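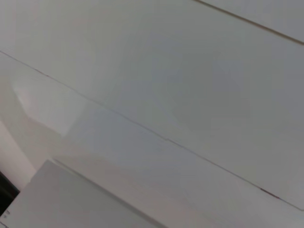
About Starkerel

Starkerel is a night school for people who want to fix their own clocks. We teach mantel clocks, wall clocks, cuckoo clocks and the occasional alarm clock that somebody threw across a room. We don't teach watches. Watches are for people with better eyes and steadier hands than ours, and they have their own schools, with nicer chairs.

The school was started by Chutima Sangkhawat, who had bought a mantel clock at an estate sale and wanted it to run. She took it to a repair shop and was quoted $373, for a clock that had cost her a good deal less. She took it home again, took it apart on a bath towel, and spent most of an August finding out what she had done. The clock now runs. It gains a few minutes a week and strikes eleven at ten, and she won't let any of us touch it.

Our first classes met in her dining room. When her family asked for the table back, we moved to two rooms on the second floor of the Limsakul Building, above a tax office. The tax people go home at five and we come in at six, so relations are good. The one exception is the week we do chimes, when they like to have some notice.

What we teach

The beginner course is called First Clock and runs for ten Tuesday evenings. You bring a clock that doesn't work. If you don't own one, we have a shelf. You will learn to let down a mainspring safely before you learn anything else, and you will do it with an instructor standing next to you, even if you are an engineer. We get a lot of engineers.

After that comes Second Clock, which covers striking work, worn pivots and bushings, and then the Saturday bench, where you come in with whatever you've got and pay for the morning. Saturday regulars are a mixed crowd. Some have been working on the same clock for years and we've stopped asking.

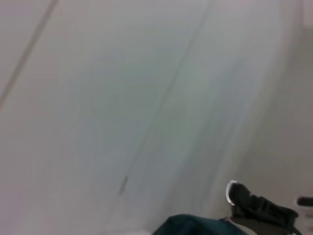
Upstairs at the Limsakul Building.

First Clock costs $200, tools included for use in class. Second Clock is also $200, on the theory that you have suffered enough. The parts you need are extra and we buy them from Skilteo, who answer the phone and put small screws in labeled bags.

What we don't do

We don't repair clocks for the public. People call most weeks to ask, and we tell them we'd be glad to have them do it themselves. We don't give valuations either. Your grandmother's clock is worth a great deal to you, and we suggest leaving it there.

We also can't take grandfather clocks, on account of the stairs. An exception was made once, for a member from Dudberg, and the banister remembers it. You're welcome to bring the movement on its own if you carry it in a box with a lid.

Who we are

There are four instructors, all of them former students, and Chutima, who still teaches the first night of every beginner course. The front door is number 142, between the tax office window and a mailbox. Ring the lower bell. The upper one has been waiting for someone to fix it since we moved in, and there is some feeling among the students that it ought to be us.

Page last updated Mar 17, 2024

Print this page
E-mail this page

Related pages
First Clock: dates and sign-up
Second Clock: what to bring
Saturday bench hours
Letting down a mainspring (please read)
The shelf: clocks looking for students
Getting here and where to park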